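Clube de Robótica de Talov: galeria da equipa Sorkach

Terça-feira, 20 de setembro de 2022

O desafio deste ano da Taça Pranby parece simples no papel: o robô pega nas peças do tabuleiro e monta-as num computador de torre. O regulamento tem 40 páginas, das quais lemos com atenção as 2 que falam de penalizações. O nosso programa vai na versão 338, e as anteriores descansam em paz.

A placa de expansão, entre os dedos da garra. Qualquer aluno do oitavo ano a encaixa enquanto come uma sandes; nós escrevemos 3000 linhas de código para o mesmo efeito, sem a sandes.
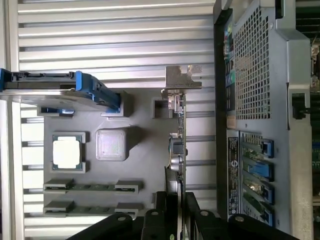
Roman Szczepańska: no ano passado perdemos mais pontos a largar as peças do que a pegar nelas. Treinem a abertura dos dedos, que a velocidade ninguém a vem ver.

Registado, Roman. A abertura passou para o topo da lista, logo a seguir a arranjar uma lista.

Mais tabuleiro: disco no suporte azul, processador no encaixe e as memórias ao fundo, paralelas. À direita, as ranhuras da torre com as patilhas azuis, que a equipa já vê em sonhos. 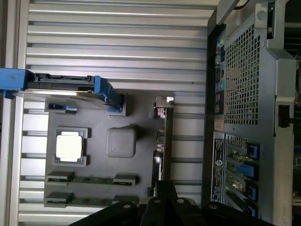
Inês Valadar
Monitora da equipa Sorkach

A eliminatória é em Partington e cada equipa leva o seu próprio tabuleiro. Quem tiver a chave do armário das ferramentas faça o favor de a devolver antes da viagem. Não fazemos perguntas.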